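They brought robot arms into our kitting room, what happens to the rest of us?
Posted 9/16/23 in Work & Careers

I pack small parts kits at Varnard, nights mostly. In April they set up a cell with two arms to do the sorting that 3 of us used to do by hand, and now I'm the one who "tends" it. Same pay so far. I fill the trays, clear jams and write down every miss.
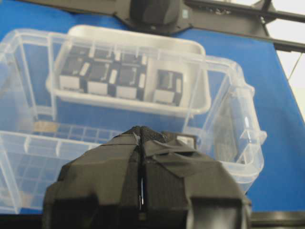 My supervisor says nobody's losing hours, but there were 18 of us on the shift last year and two who left haven't been replaced. Has anyone been through this? Should I ask for training or start looking?

petridis_fan
Ask for the training, and get it in writing!! We went through the same thing at my old plant. I took the 60 hour course (paid, on the clock – push for that) and moved up a grade. The job did get lonelier, I'll say that. I used to talk all night and now I mostly listen to fans.

vikeo22
start looking. they always say that

Night Owl
Find out who gets to change the programs. If it's only the outside tech, you'll be stuck loading trays. Ours let us learn the basics and it made the shift way less boring. Also ask if your job title changed, mine did and I only found out at review time.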